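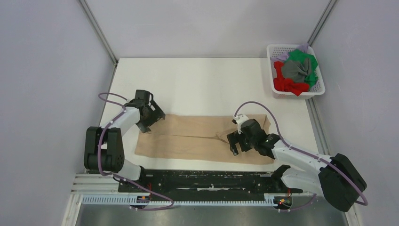
# Pellstead Mending Words

A word list of sewing, mending and laundry terms, collected from people in Pellstead and Vurnstead who learned them at home. It has 1,388 entries so far, and I'm still finding new ones every time I sit down with somebody's aunt!

## What's in it

One file, `words.csv`, in UTF-8. Each row is one word or phrase as one person gave it to us, so the same word can turn up several times with different meanings. Please don't merge them. The disagreements are my favourite bit (see "turn-up", which has people on both sides getting quite cross).

Columns:

- `term`: spelled the way the speaker wanted it
- `meaning`: in their own words, lightly tidied
- `garment`: trousers, shirt, bedding and so on, or blank
- `town`: P or V
- `learned_from`: mother, neighbour, school, work
- `notes`: anything else, including rude remarks about zips

Trousers have by far the most rows. There are lovely words for the worn patch inside the knee, for a crease ironed in the wrong place, and for letting down a hem that has already been let down once.

## How it was collected

Aicha Filali and I did the Pellstead visits, and Vy Phan did nearly all of Vurnstead on her own. We took a bag of clothes along and let people talk while they handled them. Up to 30 words came out of a single visit, though plenty gave us two or three and a very good cup of tea.

Hậu Phí typed up the paper slips. Where he couldn't read my writing the meaning is marked `[?]`.

## Known problems

- 400 rows have no `learned_from`. We only started asking in June.
- Vurnstead is thin on knitting words.
- Commas inside `meaning` are quoted, but a few quotes were missed in version 2. Use version 3.

## Using it

Copy it, print it, teach with it, correct it. A mention of the list is plenty. If you add words, keep the speaker's spelling and tell us which town.

Cameron Imrie, 25 May 2013

Comments (3)

**Lộc Khổng**
Version 3 opens fine for me now, thanks. My gran said "catch-down" for a hem tacked up in a hurry. Is that in?

**Cameron Imrie**
It wasn't, and it is going in tonight. Which town was she from?

**naser**
row for "gusset" has the meaning and notes swapped round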